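2 August 2025

Towel shedding, continued. Mato cloths, second lot, against the old Killuver stock. Notes for me and for Encarnación Alcaraz, who has the other half of the samples.

Setup same as last time. Each cloth goes through a plain wash, no softener, low tumble, then gets shaken over the black tray and the lint is lifted with tape. Tape goes on a card and the card goes on the balance. Tare the card first. I forgot on two of the Killuver pieces and those numbers are struck out in the log.

Wash 9 finished this morning. The Mato lint is down to where the balance drifts more than the reading changes, so I would stop weighing after this one and only look at the cards under the loupe. Killuver still gives up short gray fiber at every wash, mostly from the cut edge. The hemmed sides shed very little on either lot.

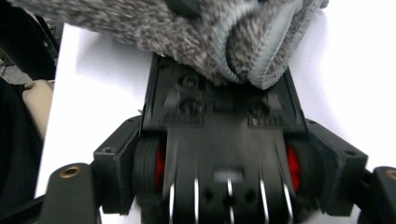 Edge construction probably explains more of the difference than the fiber does. Killuver uses an overlocked edge with a loose stitch, and the thread pulls back a little after each dry. Once it pulls back, the pile next to it has nothing holding it down. I ran a line of zigzag along one side of a spare and will put it through the next wash with the others. If the lint drops on that side only, the question is closed as far as I care.

Absorption, same cloths, dip and hang:

- Mato, unwashed: slow to wet out, beads for a few seconds. Finish still on it.
- Mato, after wash 9: wets at once, drips stop sooner than before.
- Killuver, unwashed: wets at once.
- Killuver, after wash 9: no change I can measure.

Hang time was 20 minutes for all of them. The window was open for the Mato pair and shut for the other, so don't compare final weights across lots. Repeat on Monday with the window shut.

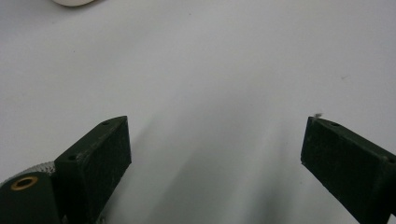 Water: the Flimville supply is harder than what Bustamante used for their sheet, and I don't have their detergent dose either. Their curve falls faster than ours over the first few washes and then flattens to the same place. I'm not going to chase it. If anyone wants the comparison done properly we need a softened feed and their dose in writing.

Balance: zero wandered again after lunch. Leveled it, let it warm up, checked with the 2000 mg weight before and after each card. Fine once warm. It should be left on overnight during weighing weeks – the switch on the strip gets knocked off when the bin is moved.

To do:

- zigzag spare into wash 10, side marked with red thread
- redo hang test, window shut
- new roll of tape, the current one leaves glue on the card
- E.A. to send her edge cards, even the bad ones
- relabel the Killuver bag, the ink ran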